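How to Clean Out a Display Shelf Without Starting a Family Feud
Thursday, January 23, 2025
By Ilse Diekmann

Every house has a shelf where objects go to be forgotten with honor. Mine hadn't been dusted since last April, and I own two dusters.

Start by taking everything off. Everything, including the thing you swear you'll work around. Put it all on a table you can spare for the afternoon, then wipe the bare shelf with a barely damp cloth and let it dry while you drink something.

Next, sort. I use three piles: keep, give away, and ask Ottó. The third pile is always the biggest, and Ottó always says keep.

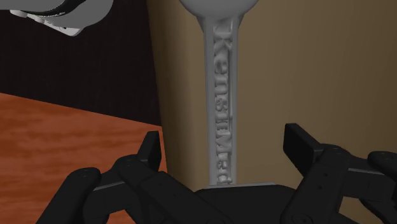

How do you get dust out of raised lettering?
Use a soft, dry paintbrush and work along the letters, then across them. Skip the spray polish. It collects in the corners and dries into a white crust that is worse than the dust.

Blocky models and anything with a lot of small steps need the same brush and more patience. Hold the piece by its heaviest part, work from the top down, and allow 10 minutes for each one. You will want to use the vacuum. Don't, unless you enjoy going through the bag for a wheel.
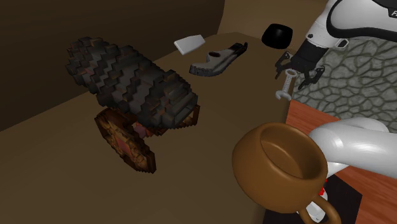
Cannon in blocks, with wheel.

Put back half of what you took off, tall things at the rear. Box the rest and write the date on the lid. If no one asks for it in a year, you have your answer, and Ottó can take it up with the box.

Related
How to Pack a Box You Can Lift
Dusting Blinds, If You Must
4 Ways to Fix a Sagging Shelf

Contact | © Horlow Home Notes | Back to top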